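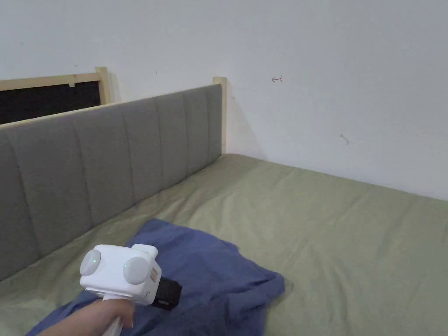 October 2026

Laundry day, and I'm in such a good mood about it! The green sheet is back on the bed, the one I hauled home from the market in Lenemham in May, and I love it even more than I did then. It looks so good against the gray headboard (all those soft padded channels, I could run my hand along them all day). I paid 155 for it after a lot of back and forth and I'd pay it again tomorrow.

So I used the bed as my folding table, as usual. The dresser is too small and the floor is the floor. First up was the blue T-shirt, my favorite, gone soft the way only old cotton does. I must have worn it on every single walk in Chauvin, and it still has years in it, I'm sure of that. I wanted to try the long fold this time, the one where you go lengthwise first and worry about the sleeves later.
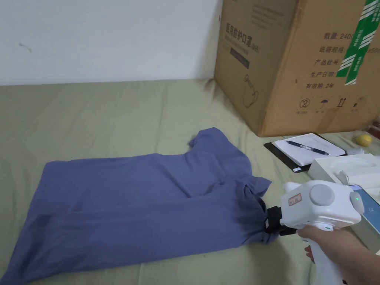
The sleeves are the hard part! One always wants to stick up, and then the neck bunches and you have to tug the corner out and smooth it all over again. I don't mind. There's something so nice about pulling on a corner and watching the wrinkles move.

The big cardboard box with the mask printing on it is on the bed too, and I think it could be my winter storage. Sweaters at the bottom, the Tasumton scarf on top where I can grab it. Must find a marker and write on the lid.

I also noticed that little squiggle of a scuff on the wall again. Try the eraser trick tomorrow? Or paint, I'd love an excuse to paint.

Still to do: pillowcases, socks, and call about the rug.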